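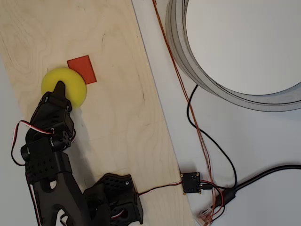
A small desktop arm with its gripper on a round sponge. Arms of this size fall within the scope of the Nover Bench Practice, second issue.

Second Issue of Bench Practice for Small Desktop Robot Arms Released

ZARNOW, February. Lurkedeo has released the second issue of the Nover Bench Practice, a free working document for schools, repair shops, small labs and home users who run low-voltage desktop robot arms. The document sets out how an arm should be mounted, wired, marked, started and stopped when it is used on an ordinary table with no cage or fence.

The Nover Bench Practice is voluntary. It does not replace national law, a product maker's instructions or any published safety standard for industrial robots. Where a rule in the document and a legal duty differ, the legal duty applies.

Scope

The second issue applies to arms that are fixed to a bench or board, driven by servo motors, and built to lift no more than a light hand-held object. It covers arms sold complete, arms sold as kits, and arms made by the user from printed parts. Mobile bases, flying machines and any arm fitted with a blade, heater or laser are out of scope.

The first issue covered kits only. Of the 363 comments received on that text, the largest group asked for printed arms to be brought in. Printed links and brackets can differ from one copy to the next even when the same file is used, and the first issue gave no method for checking them. Section 3 now does.

What has changed

The document has grown from 8 rules to 18. The main changes are as follows.

Mounting. The base must be fastened or clamped to a surface that does not slide when the arm is moved by hand to full reach in each direction. A loose board is allowed only if the board itself is clamped or is heavy enough to pass the same hand test. Double-sided tape alone is not accepted as a fixing.

Printed parts. Each load-carrying link is to be looked over before first use and after every 2,000 cycles. The user bends the link lightly by hand and looks for white lines, open layers and cracks at the screw holes. A part that shows any of these is replaced. Glue repairs are allowed on covers but not on links.

Servo cables. Cables that cross a joint must have enough slack for the full travel of that joint and must not enter the gap between two moving links. The first issue required all slack to be tied down. Comments from users showed that tight tying pulled on the connectors, and the rule has been rewritten. A free loop is now allowed where the user has moved the joint from stop to stop with the power off and checked that the loop does not catch.

Control boards. A bare circuit board must sit on a surface that does not conduct. Screws, cut wire ends and hand tools are to be kept off that surface while power is on. Any unused wire in the work area must have its ends covered or be removed before the supply is switched on.

Supply cables. The supply cable is to leave the work area by the shortest path that keeps it outside the reach of the arm. Strain relief is required within one hand's width of the control board.

Grippers. A tapered or pointed gripper is treated as a pinch and poke hazard whatever the motor rating. The user sets a torque limit in software before first contact with any object. First contact is to be made with a soft test piece, such as foam or sponge, and at reduced speed. Hard objects may be used once the open and close positions have been confirmed on the soft piece.

Work area. Only the objects needed for the task may be within reach of the arm while it is running. The edge of reach is to be marked on the table or board. Paint, pencil or tape may be used for the mark.

Stopping. A switch that removes motor power must be within reach of the seated operator. A key press or on-screen button does not meet this rule by itself. Arms that fall when power is removed must be parked in a low position before the operator leaves the bench.

Records

Section 6 is new. It asks for a single page per arm, kept at the bench, showing the date of the last check, the parts replaced, the torque limit in use and the name of the person who set it. A blank form is included as Annex B. Users may keep the record on a computer if it can be read without switching on the arm.

Garba Ezeani, editor of the document, said the record page was the most debated part of the issue.

"Several readers felt that paperwork has no place beside a small arm," Ezeani said. "Our view is that a torque limit set in software can't be seen by the next person who sits down. If it is written on a sheet, it can be read. We cut the form to one side of one page and left out anything that does not change how the arm is run."

Ezeani added that the cable rule should be read with care by users of the earlier text. "A free loop is allowed. An unchecked loop is not. The test takes a minute with the power off, and it has to be done again after any cable is moved."

Trial use

A draft of the second issue was used at the Krishnan workshop before release. Staff there applied the draft to arms already in service and reported back on any rule that was unclear or could not be met on a normal table. Two rules were changed as a result. The reach mark, first drafted as a raised edge, may now be a flat line. The rule on lighting was moved to the guidance notes and is no longer a requirement.

The workshop also asked for a rule on noise. This was not adopted. The editor found no agreed way for a small user to measure it, and the subject has been held over for the third issue.

Moving from the first issue

Users who already follow the first issue can continue to state that they do so, provided the issue number is given. New statements should refer to the second issue. A statement of use is made by the user and is not a certificate. Lurkedeo does not inspect, approve or list arms, and no maker may state that a product is approved under the Nover Bench Practice.

Annex C contains a table that sets each old rule beside its new number. Rules with a change in wording only are marked W. Rules with a change in what the user must do are marked R and should be read in full.

Availability

The second issue can be downloaded from the Lurkedeo website at no charge. It may be copied and handed out in full. Teachers may copy single sections for class use if the title and issue number are kept on each page. A large-print version of the Annex B form is included in the same download.

An online question session for users will be held on Wednesday at 4 p.m. The session will cover Sections 3 and 6. Written questions may be sent beforehand through the contact form and should give the rule number.

Comments for the third issue are now being accepted. Each comment should state the rule, the problem found and the wording proposed. Comments without proposed wording will be read but may not receive a separate reply.

About Lurkedeo

Lurkedeo prepares and maintains plain-language working documents on the use of small automated equipment. Its office is in Zarnow.

Media contact
Garba Ezeani, Editor, Nover Bench Practice
Lurkedeo, Zarnow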